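Prorus 400 Drip Irrigation Kit for Small Orchards and Soft Fruit

The Prorus 400 is sold as a complete watering system for growers with a few rows of trees or a modest block of raspberries. We stock it, we've sold a fair number, and we think it's a decent kit. We also think the leaflet in the carton promises more than any length of pipe can deliver, so please read this page before you order.
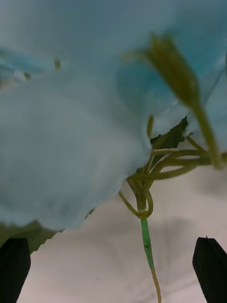
Words: Ekua Annan | Growing supplies desk | Updated June

The name comes from the 400 metres of dripper pipe in the carton. That sounds like plenty. By the time you've run a line along each side of a row, gone round the headland and thrown away the bit you cut wrong, it is less. On our own plot at Sutberg it did 11 rows of young plums, single line, with a short coil left over. A double line would have done half that.

The leaflet says the kit "cuts water use dramatically". Compared with what? If you've been leaving a sprinkler on all night, then yes. If you already water by hand at the base of each tree in the evening, we doubt you'll notice any difference on the meter. What you will save is the evening.

It also says the drippers "never clog". They do. We ran ours off a tank filled from a ditch and had blocked drippers on three rows by the second summer. On mains water we've had hardly any trouble. There's a filter in the box and it's better than it looks, but it needs rinsing every week in the growing season, and the leaflet puts that in very small type on the back.

What's in the carton

Dripper pipe, 400 m, in two coils
Filter with removable mesh
Pressure reducer
13 joiners and 11 end stops
Ground pegs, plastic
Hole punch
Battery timer (batteries not included)

The pegs are poor. They're fine in soft soil and snap in anything with stones in it. Buy wire ones, or bend your own from old fencing. The punch is good and we'd happily sell it separately if Prorus would let us.

The timer deserves a paragraph of its own. It has one dial for how often and another for how long, and it will run for a season on one set of batteries. It has no idea whether it has rained. Prorus calls it "intelligent". Turn it off when the weather is wet, and bring it indoors before the first frost, as the casing cracks. Ó Briain make a plain tap timer that costs less and does the same job, and we've put it in the list at the foot of the page. 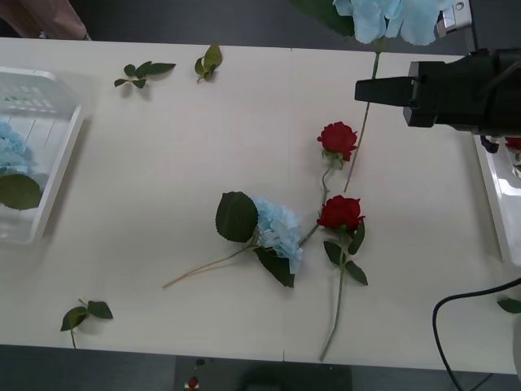
Bogdan Preda wrote to us that we were being too hard on it. His kit has been down for four seasons under blackcurrants, on a slope, and he has replaced one joiner and the timer. He did say the bottom of each row gets more water than the top, and that he got round it by laying the pipe across the slope, which meant a good deal more cutting. "I wouldn't go back to cans," he finished, "but I wouldn't have bought it for the timer either."

We take his point about the pipe. It's thick, it has stood up to the strimmer on our plot better than we expected, and the mice have left it alone. On slopes we'd still want to see it running before we paid. The drippers are not the pressure-matched sort, whatever the drawing on the box seems to suggest, and any steep ground will show it.

Will it give you more fruit? The leaflet has a graph, with no numbers up the side. Young trees in a dry spring do better with steady water, and so they would with a bucket. For established apples on heavy ground we'd say save your money and mulch them properly.

Price and delivery

£639 including delivery to the mainland. Orders in before noon on Friday usually go out that afternoon. The carton takes two people to lift, and drivers will leave it at the gate, so arrange some help. Unopened kits can come back. We can't take back pipe once it has been cut, even if it was only cut once.

Spare filters and joiners are kept in stock. Timers come from Prorus and have taken nearly a month to reach us, so order a spare in winter if you depend on one.

Related items

Ó Briain plain tap timer
Urnus inline filter, washable
Wire ground pegs, galvanised
Prorus 400 spare joiners
Urnus water tank stand
Bark mulch, bulk bag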